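Folding questions I get a lot

Do you need a proper folding table?
Nope! I've used a flat surface covered in plain gray fabric for years and I love it. Knits don't slide around on it the way they do on a bare countertop.

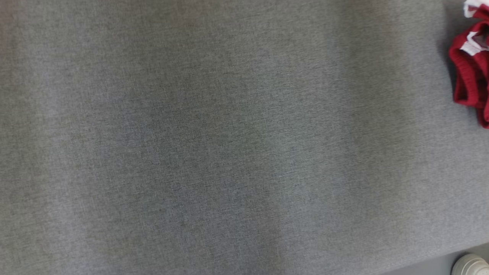 Red things do get their own wash at my place, cold, with the white-trimmed ones turned inside out (I learned that in Gurkamthorpe, the hard way).

How do you fold something with a stretchy band?
Band at the top, sides in, then up in thirds. Don't tug on the ribbing!
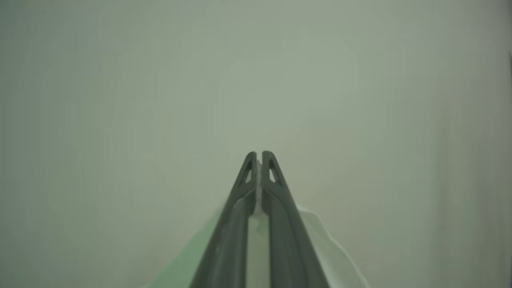 And if it comes out lumpy, shake it and start over. I've got 27 more of these answers in the Soston laundry archive.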